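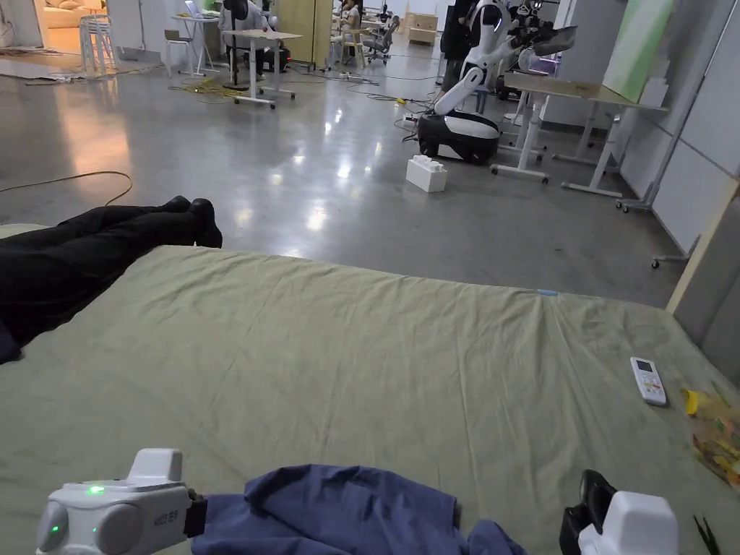
Nornadico has opened orders for Drakau, a pair of hand-held grippers meant for recording household tasks without a robot in the loop. The operator holds one unit in each hand and does the job as usual, and the recorded finger positions and wrist motion are then converted into training data for a two-armed machine.

The company is aiming the kit at soft goods first. Bedding and clothing remain awkward for most arms, as cloth has no fixed shape and a grasp that works at one corner may fail at the next. The task library supplied with the kit covers laying out a garment on a bed, finding its edges, folding it and moving it to one side. Work on a mattress is treated separately from work on a table, owing to the give in the surface and the longer reach.

Each unit runs for almost 6 hours on a charge, according to the maker. Recording starts and stops with a squeeze of the fingers, so the operator does not need to put the grippers down between takes. Files are written in an open format and can be checked on a laptop before upload. Calibration takes 20 minutes on first use and is repeated only if a finger is replaced.

"Most of the early requests were for kitchen work, but the folding set is the one customers keep asking us to extend," said So-yul Son, product lead at Nornadico. She added that left and right units are not interchangeable and must be ordered as a matched pair.

A hosted service, Flurus, is sold separately. It trims idle time from recordings, flags takes in which the cloth slipped from the fingers and returns a cleaned set within two working days. Customers who prefer to keep their data on site can run the same checks locally, though without the slip detection.

The library holds 67 tasks at launch. Spare fingers are included, and the warranty does not cover wear to the fingertip pads. Deliveries begin in November.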